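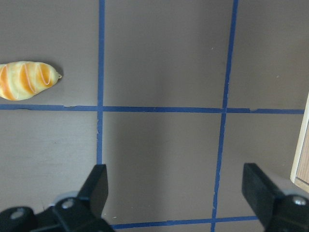 **How many players can a club name in its matchday squad?**

A club may name 18 players: 11 starters and seven substitutes. At least one substitute must be a goalkeeper. The list is entered in the Fontes portal, and the printed copy handed to the referee must match it.

**When is the squad list locked?**

The list locks 40 minutes before kickoff. After that, a player injured in the warm-up may be replaced by anyone registered with the club, including a player who was not on the original list. The referee records the change on the match sheet, and the club enters it in Fontes before the end of the day.

**How many substitutions are allowed?**

Five, made in no more than three stoppages. Halftime does not count as a stoppage. In cup matches that go to extra time, each team gets one more substitution and one more stoppage. Unused ones carry over.

## Registration and eligibility

**Can a player appear for two clubs in the same season?**

Yes, if the transfer is completed before the window closes in January. A player may be registered with three clubs in one season but may play league matches for only two of them. Friendly matches are not counted.

**Are cup appearances treated separately?**

Yes. A player who has played any part in a Jonberg Cup match is cup-tied and cannot play for another club in that season's competition. Being named as an unused substitute does not tie a player.

**What happens if a club fields an ineligible player?**

The match is recorded as a 3–0 loss unless the actual result was worse for the club at fault. Goals scored in the match stay on the individual scoring list. Cards also stand.
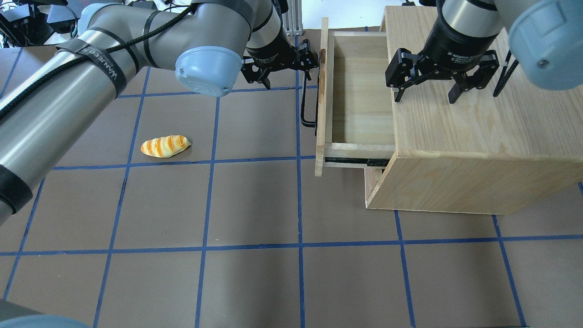 *Arm with strap and cable, gripper over the mat.*

## Injuries and international duty

**Does a player who withdraws from a national squad have to miss the next league match?**

Only if the withdrawal falls inside the release period and no medical report was filed. The report has to name the injury and the expected length of absence. A player with an accepted report can return as soon as the club doctor clears them – there is no fixed waiting time.

**Can a club ask for a match to be moved because of call-ups?**

A club with three or more senior players away may ask for a new date. Youth call-ups count only for goalkeepers. The request goes in through Fontes, and the opposing club has until noon on Thursday to respond. If the two clubs cannot agree, the league sets the date.

**What is the rule on head injuries?**

A player with a suspected concussion leaves the field and does not come back on. The replacement does not count toward the five substitutions. The other team may then make one extra change as well.

## Discipline

**When does a yellow card suspension start?**

With the next league match after the fifth yellow card. Cup and league cards are kept on separate counts. A red card for serious foul play applies to both competitions.

**Is the count reset?**

League counts are reset once, after the last round before the winter break. A suspension already earned is still served.

## Tables and tickets

**How are teams level on points separated?**

By goal difference, then goals scored, then points in the matches between the teams concerned. If they are still level and a title or relegation place depends on it, a playoff is held at Movberg.

**How many tickets does the visiting club get?**

Ten percent of the approved capacity. At the Cimenetti ground the east stand is closed, so the share is worked out on the reduced figure. Unsold tickets must be returned at least 2 days before the match; later returns are charged at face value.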